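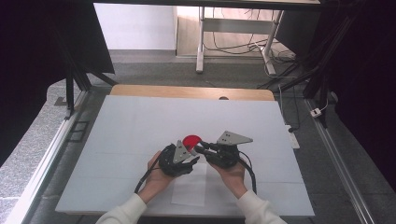
A small red half-round piece, held between two black hand grippers.

The Goalkeeper Who Came Back to Bronau

When Shaimaa Kettani returned to the handball club of Bronau, she did not ask for her old shirt number. A younger goalkeeper was wearing it, and Kettani took number 15, which was lying in a box with the training vests. She still wears it today.

She had left the town at the age of 19, with a contract from Tralta in her bag and, as she remembers it, one pair of good shoes. Tralta was then the strongest team of the league. They trained twice a day and they had their own physiotherapist, and for a girl who had learned to stop balls in the cold hall on Lamrani Street this was a different world. "I was afraid for the first two months," she says. "The shots came so fast that I was guessing. Later I began to see the shoulder of the shooter, and then it became more quiet in my head."

She stayed there for 11 seasons. The people in Bronau followed her in the newspaper, and when Tralta came to play against Flolesau, which is less than one hour away by bus, many of them went to see her. The cup final against the same Flolesau was watched by 3908 spectators. Tralta lost it by one goal. Kettani speaks of this match without bitterness, but she knows each of the last five shots by heart, and she shows them to me with her hands over the coffee cups.
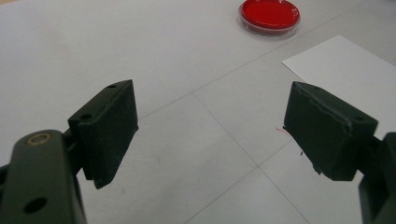
Then came the knee. The first operation was a small one. The second kept her away from the court for a whole winter, and when her contract ended, she was not offered a new one. She went home in December and told her mother that she was finished with sport. For several weeks she did not even pass by the hall.

It was the noise that brought her in again. She was walking home from the bakery, the side door was open, and the under-sixteen team was training without a goalkeeper. They were shooting at a bench placed upright between the posts. Kettani watched for a while, put down her bread and asked for gloves to warm her hands. Handball goalkeepers do not use gloves, and the girls laughed at her, but they recognized her too.

Now she trains with the first team in the evening, and in the afternoon she coaches the young goalkeepers. Her method is slow. In the first half hour there is no ball. The girls stand in the goal and move from post to post, with small steps, arms high, and she corrects the position of the feet again and again. One of them told me that she dreams of these steps at night.

The team has started the season well, with some wins that were not expected, and a heavy defeat in Flolesau that everybody in the club mentions before you can ask. Kettani played the first half of that match and was taken out with a swollen knee. She says it is better now. She does stairs every morning, and ice every night.

The return match is in the spring, at home. The hall on Lamrani Street still has the old wooden seats, and the heating is still switched on only one hour before the game. Kettani comes earlier than that, and she warms up in her coat.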